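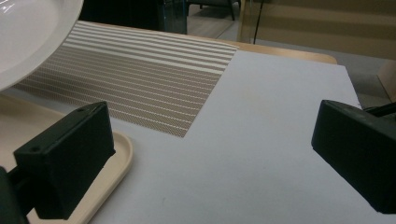
27 December 2021

I gave up on keeping a paper diary in September and went back to it last week, so this post is partly a note to myself about why.

For most of the year I had been writing a page every evening in a Pudik notebook, the plain kind with no lines. I bought it because it was on the shelf by the register and I was already paying for something else. It has 215 pages, numbered in the bottom corner, and a ribbon that frayed within a month. The paper is fine. Ink from a fountain pen goes through it a little, so I used a ballpoint and stopped thinking about it.

The diary was never private in any serious way. I wrote down what I ate, who called, what the weather did, what I had read on the bus. If I had an argument with somebody I wrote that we had an argument and left out what it was over, which seemed tactful then and is annoying now. There is an entry from the spring that says only "Long talk with M. Settled, I think." M. is Miłosz Rutkowska, I know that much. I asked him at dinner what we had settled and he had no idea either. He thought it might have been the bicycle.

Then in September I had two weeks of coming home late, missed three evenings in a row, and felt I had to catch up. I sat down on a Sunday to write up the missing days and could not remember them apart from each other. I wrote something for each one anyway. Reading those pages now, they are the worst in the book. They sound like a form filled in at a post office. After that I put the notebook on top of the refrigerator, where it stayed.

In the meantime I tried an app. I won't name it because I have no real complaint against it. It asked me every evening at nine how my day had been, and I could pick a face. After a while I was picking the middle face without looking at the others. It kept a streak going, with a little number, and when the streak ended I was relieved. I have 19 entries in there with words in them. The longest is a shopping list that I put in the wrong place.

What brought me back was a visit to Stanisława Czerwiński before the holiday. She is my mother's cousin and lives over the old Domański bakery, which is a shoe repair place now. She was clearing a cupboard and had her father's pocket diaries out on the bed, tied up by decade. He kept one from when he started work until the year he died. They are very small and he wrote in pencil. I had pictured something more than what is in them. Most days have one line. "Rain. Paid for coal." "Bellard came, did not stay." "Tooth." Once every few months there is a day with two or three lines and you know something happened, even when he doesn't say what.

We read them for most of the afternoon. She knew who some of the people were and argued with herself over the others. Bellard was either a man he played cards with or a salesman, and he turns up for eleven years without ever staying. There is a page where her father wrote down the price of a winter coat, and the following day he wrote it down again with one word after it, "Still."

I liked them a great deal more than I expected to. On the train home I tried to work out why, and I think it was mostly the length. He never tried to catch up. There are blank days, sometimes a blank week, and then he picks up again with the weather as if he had been there all along. He didn't apologize to the diary. I had been doing that constantly. About one entry in five of mine starts with "Sorry, tired," and I don't know who I thought I was talking to.

So I have changed a few things.

I took the notebook down from the refrigerator and wiped the cover. I drew a line under the last September entry, left the rest of that page empty, and started on the next one with the date. I did not write anything to explain the gap.

I write at the kitchen table now, straight after supper, before the dishes. At bedtime I was too tired to be accurate. I would write "nice day" when it had been a perfectly ordinary day that I happened to be glad was over. After supper I still remember what people said.

I stop at four lines. Some evenings I would like to go on and I stop anyway. I went back and forth on this, because a few of the long entries from the spring are good, the one about the flooded underpass especially. But a full page was the reason I dreaded it, and I would sooner have four lines most days than a page until the autumn.

I write full names. This is for the benefit of whoever I am in ten years, who will not know what M. stands for, or will know three of them.

And I put prices in. I got that from Stanisława's father. On Thursday I wrote what I paid for a pair of gloves at the Sterska market and felt slightly foolish, but his coal and his coat were the parts I read out loud to her, so I am going to trust that.

I am not telling anyone to keep a diary. Miłosz has never kept one and remembers birthdays better than I do. My sister kept one for years and burned it in a bucket, and says she has not missed it once. She also says that a post on a blog is already a diary and I am doing the work twice. I don't agree. There is plenty I would put in four lines at the table that I would never type up here, mainly because it would bore you. Yesterday's entry is about a hinge.

At four lines a day I can fit several days on a page, so the Pudik should last well into next year even though I have used up most of it. When it runs out I might look for something smaller with a better ribbon. Stanisława offered me one of her father's that he never started, for a year long gone, with the days of the week all wrong. I said no and have been thinking about it since. I may call her after New Year's and ask if she still has it.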